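Vivir con una mesa blanca (y con todo lo que le cae encima)

Llevaba meses queriendo escribir sobre la mesa, y cada vez que me sentaba a hacerlo acababa pasándole un trapo. Así que hoy he venido a escribir al sofá, con el portátil en las rodillas y la mesa a mi espalda, que es la única manera.

Los que leéis esto desde hace tiempo os acordaréis de la anterior. Era de pino, con nudos, con un cerco de taza que ya estaba cuando la heredé y una esquina que se enganchaba en todos los jerséis. Una mesa estupenda para ser guarra, hablando mal y pronto. Le podías tirar encima media tostada y se la tragaba, no la volvías a ver hasta que apoyabas el codo. Yo la quería mucho, pero bailaba, y cortar papel en una mesa que baila es una forma bastante tonta de perder una tarde.

En mayo me decidí. Miré mucho, demasiado. Fui tres veces a Bestden a tocar tableros como quien toca melones, y casi me llevo uno gris que ahora pienso que me habría salvado la vida. Al final me quedé con una blanca, grande, mate, de Selitwood, que estaba rebajada por tener un roce en el canto. El roce no lo he encontrado nunca. Lo que sí encontré fue que no entraba en el ascensor, y ahí estuvo Gumaro Sandoval, mi vecino de arriba, que bajó en zapatillas a ver qué era aquel ruido y acabó subiendo conmigo el tablero por la escalera. Son 56 escalones. Los contó él, en voz alta, y los fue contando también la semana siguiente cada vez que nos cruzábamos.

Las primeras semanas con una mesa blanca son una luna de miel. ¡Qué luz! De verdad, la habitación parecía otra. Trabajaba mejor, hasta las fotos de las libretas me salían bonitas sin hacer nada, y me daba por poner una sola cosa en medio – una naranja, las tijeras buenas – y mirarla un rato. Quité el hule. Quité el mantelito. Quité el vade de corte porque me estropeaba el efecto, y tuve que volver a ponerlo a los diez minutos, claro, que tampoco estoy tan mal.

Y luego empiezas a ver cosas.

No suciedad, entendedme, que yo la mesa la limpio. Cosas. Un pelo. Una pelusa que viene de no se sabe qué manga. Medio grano de sal. En la de pino vivían todos tan tranquilos y en esta están como en un escenario. Hay tardes que levanto la vista del cuaderno y veo una miga a un metro, y ya no puedo pensar en otra cosa hasta que me levanto a por ella. Brisa Xolalpa, con la que comparto los encargos de encuadernación más grandes, dice que me he vuelto insoportable. Ella trabaja en una puerta vieja sobre dos caballetes y es feliz.

Lo peor son los colores. El blanco con blanco se perdona, el beige depende de la hora, pero el rojo, madre mía. El rojo en esta mesa se ve desde la puerta de la calle. Una mota que en la mano no es nada, que tienes que acercártela a los ojos para saber si la has cogido, la dejas en el tablero y parece que te esté llamando por tu nombre. Y nunca viene una sola.
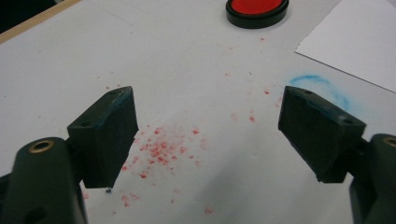 Motitas rojas esparcidas por la mesa blanca. Y una azul, diminuta, abajo a la izquierda.

Llegados a este punto hay dos escuelas. La mía, durante años, ha sido la de la mano: ahuecas una, barres con el canto de la otra y lo llevas todo al borde. En la mesa de pino funcionaba de maravilla. En una superficie mate con cosas así de pequeñas, la mitad se viene contigo y la otra mitad se reparte, y encima depende de lo que sea, lo mismo lo aplastas. Si es polvo de pastel o de lápiz, ya no tienes una mota, tienes una raya. Tengo una raya, de hecho, de un sanguina que se me deshizo hace un par de meses, y según cómo dé el sol todavía la veo, aunque Gumaro jura que no hay nada y que me compre unas gafas.

La otra escuela es la del trapo mojado, la de mi madre y supongo que la de todas las madres. No. O sí, pero después. El trapo mojado con pigmento seco es una catástrofe, y esto lo digo con el conocimiento que da haberlo hecho un montón de veces seguidas pensando que a la siguiente saldría bien.

Total, que pregunté. Fui a la papelería Contreras, que para mí es medio consultorio, y me atendió Cosimo Ruggiero, que lleva allí desde que yo compraba cartulinas para el instituto. Me sacó un cepillo de los de dibujo técnico, de esos largos y suaves como una crin, y me dijo que lo pasara sin apretar, siempre en la misma dirección, y que lo sacudiera por la ventana y no sobre la alfombra (me conoce). Nueve euros. Estuve a punto de no comprarlo, me parecía un disparate pagar eso por una escobilla, y ahora es lo que más uso de todo el cuarto. Cuelga de un clavo al lado de la lámpara y si alguien me lo mueve de sitio me doy cuenta antes de quitarme el abrigo.

Os cuento cómo lo hago ahora, por si alguien más ha caído en la trampa del mueble blanco. Primero el cepillo, en seco, desde el fondo hacia mí, con una hoja doblada por la mitad pegada al borde para recoger. La hoja es idea de Defne Karabulut, que hace joyería y está acostumbrada a que lo que se cae valga dinero. Después, para lo que se queda agarrado, goma moldeable: se aprieta y se levanta, nada de frotar. También va bien la cinta de carrocero, con la parte que pega hacia fuera, enrollada en dos dedos. Y lo último la bayeta, apenas húmeda, y otra seca detrás. Con eso la mesa se queda como el primer día, o como el segundo.

Con la purpurina no hay nada que hacer. La purpurina es de la mesa ya.

He probado más cosas, no os creáis. El aspirador de mano, por ejemplo, que en teoría es perfecto y en la práctica se me llevó un remache, una aguja enhebrada y la esquina de un patrón. También compré uno de esos botes de aire para teclados y fue como soplar una vela de cumpleaños: la mesa, impecable, y todo lo demás por el suelo, las estanterías y un poco en el té. Darragh Quinlan me escribió hace poco, a raíz de otra entrada, para contarme que él le pone a la suya un pliego grande de papel kraft cada mañana y por la noche lo dobla con todo dentro y lo tira. Me parece listísimo. También me parece que para tapar la mesa me habría quedado con la de pino, pero lo entiendo, lo entiendo perfectamente.

Algo bueno tiene, y esto sí que no me lo esperaba. Como se ve todo, he dejado de perder piezas. Los botoncitos, las cabezas de alfiler, esas cuentas de cristal que me manda Illuvbridge en bolsitas que se abren solas con mirarlas – antes encontraba la mitad barriendo. La semana pasada se me volcó una bolsa entera, hasta 49 cuentas según la etiqueta, y las recogí una a una sin ponerme a gatas ni una vez. Bueno, una vez, que una rodó debajo del radiador. Pero eso es culpa del suelo, que también es marrón con nudos, y del suelo ya hablaremos otro día si me animo.

Me preguntáis a veces en los comentarios si la volvería a comprar. Según el día. Por la mañana, con la luz entrando de lado y la mesa recién cepillada, os diría que sí, dos veces. A las siete de la tarde, con los restos de un encargo encima y la cena por hacer, os diría que miréis el gris de Bestden. Brisa viene mañana a cortar guardas y ya me ha avisado de que trae cartulina burdeos. He dejado el cepillo a mano, la goma ablandándose en el bolsillo y un pliego de kraft doblado detrás de la puerta, por si acaso Darragh tenía razón.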